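Can a machine put away the cutlery yet?

From our members' newsletter, February issue

Several readers wrote to me after the last issue, in which I complained that my dishwasher washes everything and puts away nothing. They wanted to know if the robots we see in so many short videos are ready for this work. I promised to look at the matter seriously, and I have now spent a good part of the winter on it. I am a retired kitchen planner and my English comes mostly from manuals, so please forgive me if I explain some things too slowly.

My short answer is no, not yet, but it is a smaller "no" than I expected.

Let me begin with what works. A machine can vacuum a floor, and it can do it while you sleep. A machine can mow a lawn if the lawn has no surprises in it. In the factory at Ortner, where my nephew is employed, an arm lifts the same metal cover from the same place and lays it on the same belt, and it has done so through two shifts each day for years. These jobs have something in common. The object does not change, or there is no object at all, only a surface to travel over.

Cutlery is a different kind of job. A fork is thin, smooth and shiny. It lies flat on the table, so there is almost no space under it for a finger to enter. It can point in any direction. Two pieces can lie one over the other, and when you pull the lower one, the upper one moves too. A person solves this without stopping the conversation. For a machine, each of these points is a separate difficulty, and I was told that people have written whole theses on picking up flat things.

Alaric Sorensen, who worked on packaging machines at Daken before he moved to research on grasping, was kind enough to answer my questions by telephone. I asked him first why the engineers do not simply program the motion. He said that they tried this for a long time. One can write a program for one fork in one position. Then somebody turns the fork a little, and the program closes its fingers on the air.

So now many groups work in the other direction. They do not write down the motion, they collect it. A person takes a gripper in the hand, one with two jaws such as a robot would have, and does the chore with it again and again. The recordings are given to a computer, which should learn from them how the jaws must approach, when they must close and where they must let go. The person works with the same poor fingers that the machine will have, and so the recording contains nothing that the machine could not copy in principle. 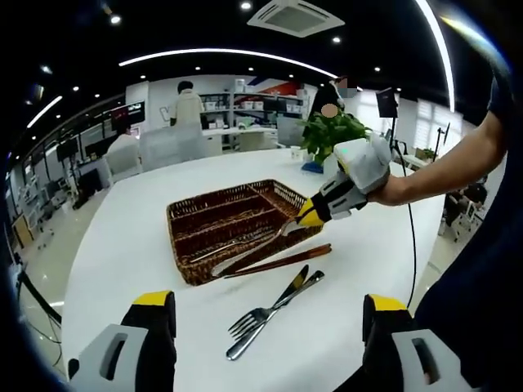

Forks, a knife and chopsticks at the divided wicker basket, with one gripper closed on a fork handle.

I recommend every reader to try the chore under similar conditions. Take a pair of kitchen tongs in each hand and clear your table after dinner. I did this with a set of Kakura tongs, which are good tongs, and I became angry rather quickly. The spoons were possible. The forks turned around in the tongs and hung down with the heavy end. With the knife I gave up and used my hand. My wife asked that I not continue with the glasses.

What surprised me most in this experiment was how much I normally use the edge of the table. When a knife lies flat, I push it with one finger until the handle stands out over the edge, and then I take it from there. I have done this all my life and did not know it. Mr. Sorensen laughed when I told him and said that his team at Sananen has 82 recordings of exactly this movement, made by people who were not asked to do it.

I asked him also about numbers, because in the videos one sees always one successful attempt and never the rest. In their latest test, the robot had to sort mixed cutlery into a tray with compartments. It made 119 attempts and placed the piece in the correct compartment in 82 of them. (The two 82s are a coincidence, I asked him about it twice.) The most common error was that two pieces came up together. The second most common was a fork which arrived in the right compartment but stood up on its end, so that the drawer would not have closed. I thought that this was a very human error. In our house it happens every week.

He added that the test was made with one tray and one set of cutlery. When they changed to a set with thinner handles, the result went down clearly, and he preferred not to give me the figure for printing. For the next round they plan 1,000 recordings with different sets, different tables and different light. Chopsticks are on the list also. They are round or nearly round, depending on the maker, and they roll.

And the speed? I have saved this for the end, as it is the point where I lost my patience a little. A person puts away the cutlery of a family dinner in less time than the water needs to boil for tea. The robot needed, by his account, most of a coffee break for a similar amount. He does not think this is serious. If the machine works at night, he said, it can be slow, like the vacuum cleaner. I see his argument, but I would like to hear from someone who sleeps beside a kitchen before I agree.

On the shop floor the situation is better, in my opinion. There the employer can decide how the parts arrive, and he can buy a tray that holds each part at the correct angle. At home we would need to change our drawers for the convenience of the machine. As a former kitchen planner I could draw such a drawer, and perhaps I will do it for a future issue.

In the next issue I will write about folding towels. If any reader has a machine at home which does a chore other than floors or grass, please send me a few lines, also if it does the chore badly.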